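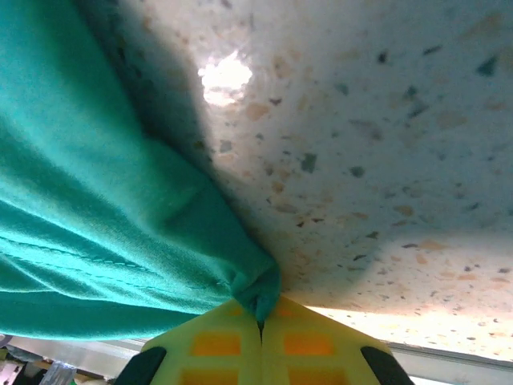
Sobre a conservação de roupa de uso diário e a economia doméstica

Publicado em 12 de março de 2023

Dando continuidade às considerações apresentadas neste blog em outubro, venho tratar da permanência das peças de vestuário no guarda-roupa doméstico. Refiro-me à roupa comum, de malha ou de algodão, que se usa em casa e se lava todas as semanas. A roupa de cerimônia já foi objeto de texto próprio e não será retomada.

Mantenho desde a mudança para Irkbridge um caderno no qual registro a entrada e a saída de cada peça. O registro compreende, na presente data, 53 peças, das quais 18 foram adquiridas de segunda mão na loja Drummond. Verifico que as peças usadas não se desgastaram mais depressa que as novas. Em dois casos - um casaco de lã e uma camisa de flanela - duraram consideravelmente mais, fato que atribuo à qualidade do fio empregado à época de sua fabricação.

A causa mais frequente de descarte, segundo o caderno, é o encolhimento. Seguem-se as costuras abertas nas axilas e o alargamento das golas. Rasgos propriamente ditos são raros. Cumpre observar que a costura aberta admite reparo simples, ao alcance de qualquer pessoa que disponha de agulha, linha e meia hora. O encolhimento, ao contrário, é em geral definitivo, e as receitas caseiras que prometem revertê-lo (condicionador, vinagre, estiramento sobre toalha) produziram, em minha experiência, resultados modestos.

Adotei, em consequência, o seguinte procedimento. As malhas são lavadas do avesso, em água fria, com metade da dose de sabão indicada na embalagem. A secagem faz-se na horizontal. As peças escuras permanecem à sombra. Os cabides ficam reservados às camisas e aos casacos estruturados, e todo o restante é dobrado, uma vez que o peso da própria malha deforma os ombros.

No tocante ao reparo, recorri por três anos à oficina de costura Kister, cujo serviço sempre reputei satisfatório. Com o reajuste da tabela, passei a executar em casa as bainhas e os remendos menores, encaminhando à oficina apenas a troca de zíperes. A linha deve ser de espessura compatível com o tecido, e o ponto, curto, sem tensão excessiva.

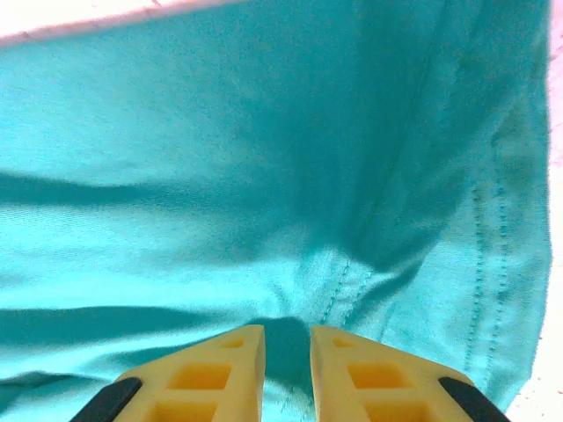 Roman Kubiak escreveu, a propósito do texto de outubro, que a dose reduzida de sabão não lhe parece suficiente para roupa de trabalho, e que prefere deixar as peças de molho na véspera. A objeção é procedente. O molho prolongado, contudo, desbotou duas camisetas de minha propriedade, razão pela qual o limito a uma hora e somente para tecidos claros.

Resta pendente a questão das meias, que o caderno não contempla e cujo controle abandonei ao fim de nove semanas. Pretendo retomá-lo quando concluir a reorganização das gavetas. Os leitores que mantenham registro semelhante podem enviar suas observações pelo formulário de contato.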